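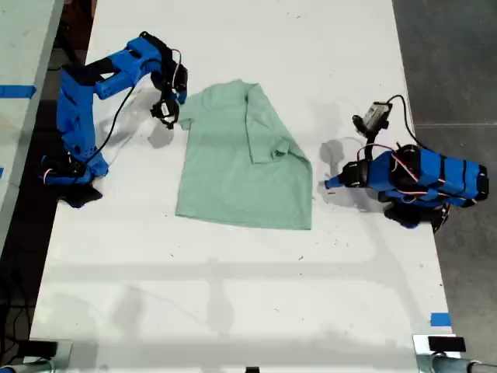 Carola Strobel wants the side folds brought in to a third of the body width, because at a quarter the finished shirt comes out too wide for the Esix shelf. Agreed, with the reservation that a third puts both sleeves on top of each other and the stack leans.

July, fold notes, short-sleeved shirts

Order as used for the Fluddale lot:
1. Lay flat, body smoothed from collar to hem.
2. Right side in, sleeve with it. Crease parallel to the body, not to the side seam.
3. Left side in, sleeve turned back on itself.
4. Hem up to just under the collar, then in half.

The pale green one above is at step 2, left sleeve still out. Faint wrinkles near the collar. Collar wrinkles carry through to the front panel of the finished fold, so smooth that area again before step 3. The hem at a slight angle matters less; step 4 hides it.

Lot 2711: 203 shirts. Checked 20 after folding, 4 rejected. Three for width, one for a sleeve end showing at the side. Width rejects were all quarter folds. Repeat with thirds and alternate the stacking direction.

To do: cut a card template for the third fold. Ask Vallanov for the shelf depth in writing.

Comments

Ashwin Nadar: Alternating direction fixes the lean up to a dozen or so. Past that I split the stack.

Carola Strobel: Template should stop short of the collar or it leaves a mark.

Recent entries
Long sleeves, crossed or straight
Lobo shelf dividers, second fitting
Steaming before folding
Towels in thirds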